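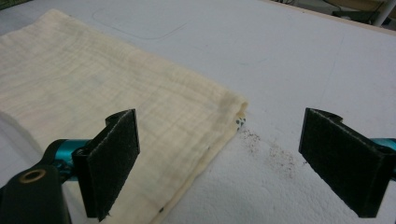 Automation | Field Notes

September

By Ait Brahim

The invitation from Provoneo promised an afternoon of "household skills at work," and I will admit I went mostly for the household part. I have sat through enough demonstrations in which a robot moves a colored block from one bin to another. Wiping up a mess is something I do every day, badly, and I wanted to see who was ahead.

The company rents the upper floor of a former print shop in Skarkura. The open day started at 2, and we were offered coffee in the hall and then led to the tables. The job was simple enough to explain to a child. Dark brown debris on a pale surface, a folded cream cloth next to them, and a gripper with two black fingers. Pick up the cloth, wipe, put the cloth down.

The gripper in this case is a tool held in a person's hand. A trained operator does the wiping while the tool records, and the recordings go to a model called Vinell, which is supposed to learn from them. So for the first hour what we were watching was a grown adult cleaning a table with a very expensive pair of tongs. I don't say this to be cruel. It was interesting for a while. Thin, crinkly cloth is hard to hold with two flat pads, even rough ones, and you could see the operators thinking about where to pinch it.

The company says it has 700 recordings of this one chore. I asked how many used a different cloth, or a sticky spill, or a table with a cup standing in the way. I was told that variety was "on the roadmap." I asked what counted as clean. There was a pause, and then I was told that a reviewer decides.

Then came the robot arm, which got 5 tries. By my reading of the table, 2 were good. In the others it dropped the cloth, or pushed the crumbs into a neat line and left them there, or stopped above the mess and waited for someone to reset it. The guide called this last one a "safe failure." My kitchen sees plenty of those.

To be fair, the good tries were good. The arm took the cloth by its folded edge and made one slow, even pass, and several people clapped. A year ago, the guide said, it could not find the cloth at all. I have no way to check that, and the company had no earlier results to show me when I asked.

What bothered me was the price list by the door, with a sign-up sheet for a home trial. Nothing I saw at those tables is ready for a home. I left my line on the sheet blank and took the stairs down a little after 5.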